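# Slow Water at Udora

The thermal hotel at Udora has 102 rooms on six floors, fed by a single spring that surfaces behind the kitchen garden. Guests are given a treatment card at reception, and the first appointment falls on the morning after arrival. The card governs most of the stay. It lists the pool sessions, the mineral baths and the hours at which the drinking hall is open.

The hall is the oldest part of the building. Its floor is laid in local slate and slopes towards a central drain. Water is drawn at three taps, each at a different temperature, and the coolest is the easiest to drink. The taste is of iron and a little salt.

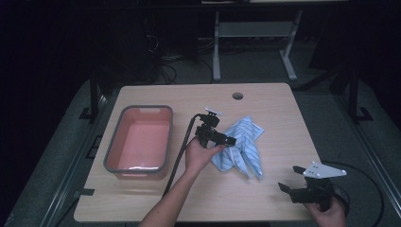
Linen is a large part of the running cost at any spa hotel, and Udora is no exception. Marlene Perron, the operations manager, puts the weekly load at 1,000 bath sheets in June, when the pools are busiest. Small pieces are handled apart from the sheets, and a striped light blue cloth beside a plastic basin is a fair picture of the scale of that work. Sheets go to the Clirnico laundry in the valley and come back before breakfast.

Rooms on the garden side are quieter. Those facing the road have deeper baths and cost less, and the glazing is good enough that the difference matters only with a window open. All have blackout shutters, worked by a crank beside the bed.

Dinner is served in the Boychuk Room from 7 pm. The menu is short: river trout, barley, a mutton dish that changes with the season. The wine list runs to 19 bottles, most of them from Tukari, and the dry white is the one to order with the trout. Half board includes the drinking hall but excludes the baths, which are charged by the session and should be booked before arrival.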